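Testbericht: Greifplaner Skurkico 2 für die Simulation

Veröffentlicht am 1. Apr. 2023

Skurkico 2 von Sungate berechnet Greifpunkte für Zweifingergreifer. Wir haben das Modul mit einem simulierten Franka-Arm geprüft, Aufgabe: Geschirr und Lebensmittel auf einem Küchentisch umräumen. Ausgewertet wurden 1.784 Griffe.

Die Einrichtung ging schnell, die Planung läuft flüssig. Brot und Salat machten keine Schwierigkeiten. Bei Tassen dagegen fiel in 385 Fällen das Objekt vor dem Ablegen herunter. Das Modul greift bevorzugt am Rand und prüft nicht, was unter der Last steht. Bewegt sich eine Hand über dem Tisch, fährt der Arm mit gleichem Tempo weiter. Ein Schutzfeld gibt es nur im Zusatzpaket Brallell.

Der Fehler ist dem Hersteller seit August gemeldet, ein Update steht aus. Für Versuche am Bildschirm ist das Modul brauchbar. Am echten Arm würden wir es in dieser Version nicht einsetzen.

Wertung: 2 von 5 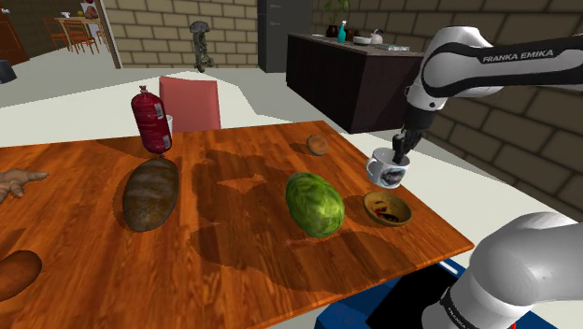

Randgriff an der Tasse über der Holzschale, Simulation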